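Uvcombe Room Notes - README

What is in this folder

This folder holds the notes and photographs for the upstairs work room at Uvcombe. The room was set up in June and it is used for sorting, packing and small desk work. I wrote the first version of the notes, and other people have added to them, so the style is not the same everywhere. Please keep the wording simple when you add something, because several of us read English as a second language.

Contents

notes.txt - one entry for each piece of furniture, with its place in the room
photos/ - 46 photographs, all taken indoors
plan.pdf - floor plan, drawn by hand and scanned
changes.txt - what was moved, and by whom

How the entries are written

Every entry has a short name, a colour and a place. The place is always given by the nearest wall or by another piece of furniture, for example "desk lamp, black, on the blue table by the brick wall". We do not use left and right in the notes. Two people standing at opposite ends of the room will not agree on them, and in the Pomport notes this made a lot of confusion.

Colours are the everyday ones. Write "light blue", not the name from the paint catalogue. The back wall has two entries: the lower part is brick, red-brown, and the upper part is plaster, white. The floor is wooden planks and has only one entry for the whole room. 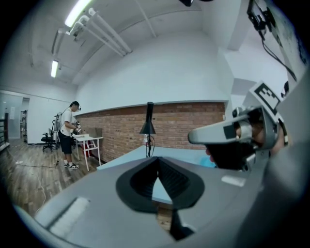 Thái asked whether the lamp should be listed together with its table or alone, and said that at Weltitz they always list them together, so that a table with nothing on it is noticed quickly. I understand the reason, but here we list them alone. Lamps are carried from one table to another nearly every day, and the tables stay where they are. If you want to connect the two, write the table's short name in the last column.

Things that are not listed

Cables are not listed, only the thing they belong to. Cardboard boxes are not listed either, unless they have stayed in the same place for 12 days or more. Then they become "storage" and they get a short name like the furniture. Chairs on wheels are listed once, with the place "free".

Personal things such as bags, cups and coats should not be in the notes at all. Please do not write down the names of people who appear in the photographs.

Moving furniture

The small white table can be moved by one person. For the long tables please ask someone to help you, and lift them - do not push them over the planks. Put a line in changes.txt on the same day. A line looks like this:

white table small / from brick wall / to glass partition / Monday

Keep the way to the open door free when you choose a new place.

Known problems

The floor plan is older than the notes and it does not show the glass partition correctly. The distance from the partition to the brick wall is missing.

In 6 photographs the colours are too yellow. I have left them in the folder, but please do not use them to decide a colour.

The file changes.txt had 40 lines when I last checked it, and the first few have no day.

Contact

Corrections can be sent to Hường Quách. Write "Uvcombe room" in the subject line, and give the short name of the furniture as it stands in notes.txt.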